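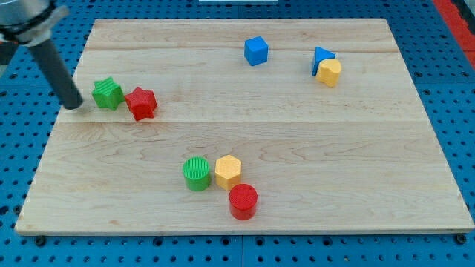

*Abb. 14.1: Messzelle mit Holzbrett und farbigen Formkörpern; der Endeffektor steht dicht über dem Brett.*

# 14 Einrichten und Nachjustieren

Wer Datenblättern glaubt, braucht dieses Kapitel nicht. Dort wird eine Zelle einmal vermessen und bleibt dann genau. In der Werkstatt von Werkard führte Rafferty Lindgren ein Protokoll über 1425 Betriebsstunden, und der Nullpunkt wanderte trotzdem. Die Ursache blieb strittig: Tischverschraubung, Flansch oder doch die Temperatur?

Wir beginnen deshalb mit der Spitze des Werkzeugs und ihrem Abstand zur Auflage. Ein Holzbrett ist als Bezugsfläche fragwürdig, denn Holz arbeitet. Prüfen Sie die Höhe an mehreren Stellen, bevor Sie einen Wert in die Steuerung übernehmen.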